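Início | Caderno da oficina | Bancada | Arquivo | Contato
Leitura: 2 min

28 de março de 2020

Sábado sossegado, bom para mexer no kit da Flenudley sem telefone tocando. É a pinça manual que o Timothée quer que a gente avalie antes de fechar o pedido – dois dedos, almofadas azuis por dentro, tudo movido por barras articuladas. O preço da proposta é 1723 por unidade, com 30 dias para devolver. Achei salgado, mas a Kristýna lembra que a Lirometti cobra a manutenção à parte e aí a conta muda.

Resolvi começar pelo mais chato: embalagem de lanche. Plástico brilhante, amassado, uma coisa encostada na outra, cada uma cedendo de um jeito. Peça rígida qualquer pinça pega, e a Usex já nos mandou vídeo bonito disso em dezembro.

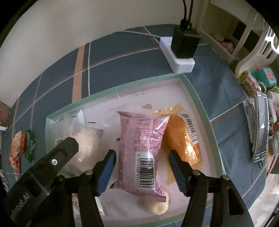

Pinça aberta sobre a bandeja, pacote rosa entre os dedos, com o código de barras para cima.

Gostei do curso dos dedos, bem mais macio do que eu esperava! A face estriada da almofada segura o filme sem eu precisar esmagar o conteúdo (esmaguei um bolinho logo de manhã, culpa minha, apertei com pressa). O que me incomoda é a largura: quando dois pacotes ficam colados, um dedo acaba subindo no vizinho. Fiz 80 pegadas e 69 saíram de primeira. Quase todas as falhas foram com saquinho transparente, que dobra e escapa.

Falta ver folga nos pinos depois de uma semana de uso. Miloslav, se passar pela bancada, não aperte os parafusos – quero medir como está. E pergunte à Tóth se eles vendem almofada avulsa mais estreita, porque o manual da Flenudley não diz nada sobre reposição.

Segunda repito tudo só com os saquinhos.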